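Kondis sets out handling rules for see-through parts

Kondis has brought in a written set of rules for robot cells that handle clear or shiny items, after several months of trials at its Fallorik site. They take effect in December and apply to every cell on the site, including those run by outside firms.

The rules run to 30 pages. Gripper speed must be lowered for the last part of any approach to a clear item, and a cell that stops twice on the same item must be checked by a person before it restarts. Operators also have to log each stop by the end of the shift.
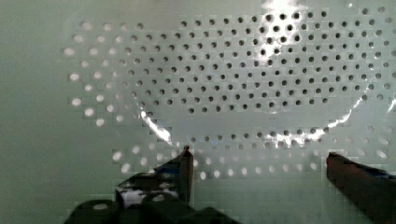

Lighting and background take up the longest section. Sabina Lukáč, who led the drafting, said most of the faults logged in the trials came from reflections. A thin clear sheet in front of a perforated green panel can show bright streaks along its rim and a hazy patch of glare near the top, while the holes look sharp through the plastic and blurred outside it. Cells must now be tested against the background they will work with, and the test repeated whenever a lamp or panel is changed.

The trials logged 393 stops over 4000 picks. Godfrey Kimaro, site safety lead, said the old guidance had been written for cardboard boxes and "left people to guess at the rest".

Brabec, which supplies staff to nine of the cells, has asked for more time to train its night shift. Kondis said it would reply by Friday. Copies of the rules are available from the site office.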